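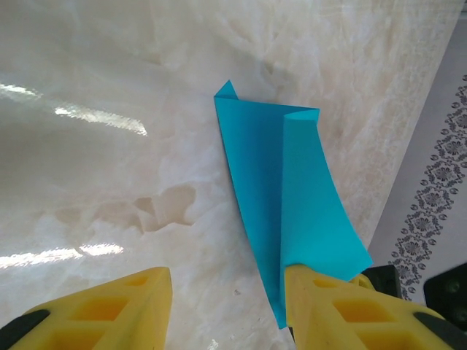
Figure 3. Wrist camera view during a folding episode. The right finger rests on the lower end of the sheet while the lighter flap stands up a little from the layer beneath.

4.2 Why we gave up on flat states

I'll admit I came into the Rikine project thinking of paper as a polygon. You fold it along a line, you get another polygon, and the planner carries on from there. Flora MacRitchie warned me this wouldn't last, and she was right! Have a look at the flap in Figure 3. It bows outward and throws a faint shadow on the blue underneath, and the left edge of the main layer bends up off the stone as well. Our first state estimator (the one we'd brought over from Wurcombe) had no way of saying any of that. It flattened everything, picked whichever outline fit best and handed the planner a crease that was often in the wrong spot.

So we changed what the network predicts. For each wrist image it now gives us the visible creases, the free corners and, for every edge, a lift value between zero and one. Lift is a fuzzy quantity and we labelled it by eye, which took ages – 3,878 images between me and Rimantas Butkienė, with 205 of them labelled twice so we could check we meant the same thing by it. We mostly did, except on very narrow strips like the one between the fingers in the figure, where we argued quite a bit.

The polished marble was another headache. Glare bands like the two on the left kept getting picked up as paper edges by the older detector, especially with pale sheets. Adding colour jitter during training helped some, and dropping any edge with no corner at either end helped a lot more.

We then ran 40 folding episodes with each estimator, using the same Drummond planner and the same grip settings. The flat version finished 18 of them. I haven't put the lift version's number here because its episodes were split over two finger designs, so it gets its own table in Section 5. What I can say is that the failures look different now – fewer missed creases, more slips at the fingertip.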